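The Hamann shelf kit finally got opened in March, after sitting in the hall since before the holidays. It's the small one with dowels and no screws. The instructions are one sheet, folded too many times, and step 1 assumes you already know which bar is which.

I dumped the dowels and sticks in one heap and kept the thicker boards together in rows. The dowels go into the bars first. I push each one in by hand and leave the mallet alone until the whole side is lined up.

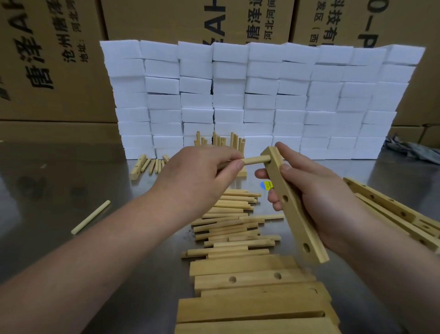

My sister thinks I should glue every joint before it goes anywhere near a wall. She glued her Dremard rack and it hasn't moved in years. I'd like to be able to take this one apart if we move, so I'm doing it dry and will see how it holds. The sheet says up to 400 pounds across all the shelves, which I won't be testing. It's for paint cans and jars.

One side is done. The other can wait until I've sanded the ends.

Comments

Do the second side flat on the floor. Mine twisted when I stood it up too early.

Does the Hamann come in a taller size? The store in Droscombe only had the short one.

Contact | © Hernonden Notes | Back to top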